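How to Take a Drive Carrier Out of a Server

Before you touch the drive, shut down the machine, disconnect the power cord and wait 60 seconds. Write the bay number on a piece of tape. You will need it later.
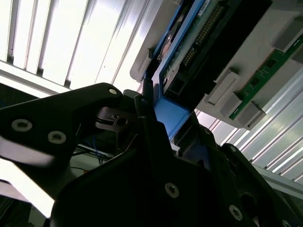
By Wiesława Walczak | April 2026 | Hardware basics

Hold the carrier by its blue plastic handle. Do not press on the circuit board or the gold pins. If your server has a release latch, open it fully first. Then move the carrier slowly and keep it straight. When it stops, do not use force. Push it back a little and try again.

Memory modules can be close to the drive, so keep your sleeve away from their clips.
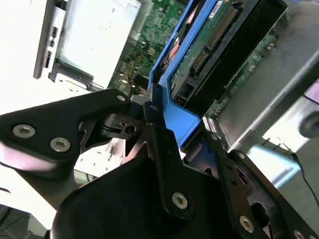

Can I put the same drive in a different bay?

It depends on your controller. Some read the drive in any bay, others expect the old position. If you are not sure, use the bay number from your tape.

Put the removed carrier on an antistatic mat, with the board side up.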